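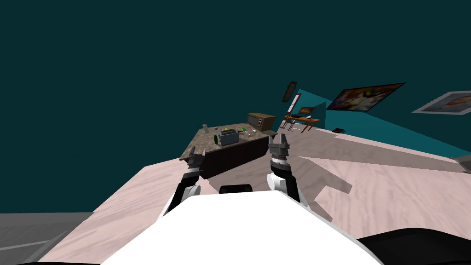 Hello all,

A few answers on the hymnals, as several people have written to me off the list and it is easier to do this once.

The books from the Pavton church went to the Grgić bindery on Monday. All 165 of them are the old green edition, the one with the psalms in the back. The bindery is replacing the spines and the inside hinges and leaving the covers as they are, except where a cover has come off completely. Those get new boards in the closest green they have in stock. It will not be an exact match. I saw a sample and it is a little brighter than ours.

I set 11 books aside that were missing pages. Most of them have lost something in the Advent section, and one stops at the fourth verse of an Easter hymn and picks up again in the evening hymns. The bindery can't do anything with a book that has no pages to bind, so they are in the vestry cupboard, bottom shelf. If you find loose pages at home, tucked in a Bible or in with sheet music, please bring them in. The page number is enough for me to work out where they go.

Until the books come back we are using the printed sheets. The Isport congregation has offered to lend us their red hymnals, and I have thanked them, but the numbering is different and so are some of the words. The organist would have to keep two lists going and I don't think we want that for the sake of a few weeks. The sheets will be in large type this Sunday. Last week's were too small, and the second hymn was missing its last verse. That was my mistake in copying.

On the question of the large-print books: they did not go to the bindery. They are on the table by the side door, where they always are. Please put them back flat after the service. Standing up, they pull away from their own covers — that is what ruined the first set.

The choir copies are separate. They belong to the Hostodetti bequest, and the terms of the bequest say repairs come out of that fund. They are going in October when the choir is between seasons.

The message below came in this morning, and my answers follow it. 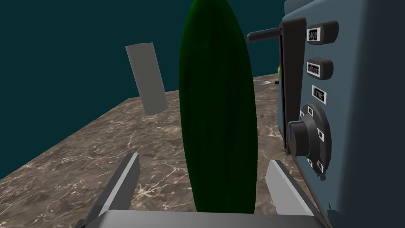 On 31/01/2019 a list member wrote:

> I'm glad the hymnals are finally getting fixed, but I have two worries. My parents gave several of those books in memory of my grandmother, and her name is on a bookplate inside the front cover. Are the bookplates going to survive this? I'd want to take those copies home before they're touched if not.
>
> Second, is it right to spend this much on the old edition when half the churches in the district have changed over? I like the old book too, but visitors tell me they don't know the tunes. I'd have thought we would at least talk about it first.

The bookplates will survive. I asked before anything left the building. The inside front cover stays as it is on every book where the board is still sound. Where the board has to be replaced, the plate is lifted and pasted onto the new one. I wrote down the name on each plate before the books were packed, and that list is in the vestry if you want to check it. There are 21 different names.

As for the new edition, we did talk about it after the annual meeting, though I know not everyone could stay. The repair comes to around 500 dollars less than a full set of the new book would, and that is before buying an accompanist's copy. Repairing these doesn't stop us from changing later. If people want to try some of the newer tunes, the sheets are a good way to do it, and I can put one in each week during Lent. Send me the titles.

One last item. The hymn board at the front is short of sevens again. Please check coat pockets.

Parish office, Pavton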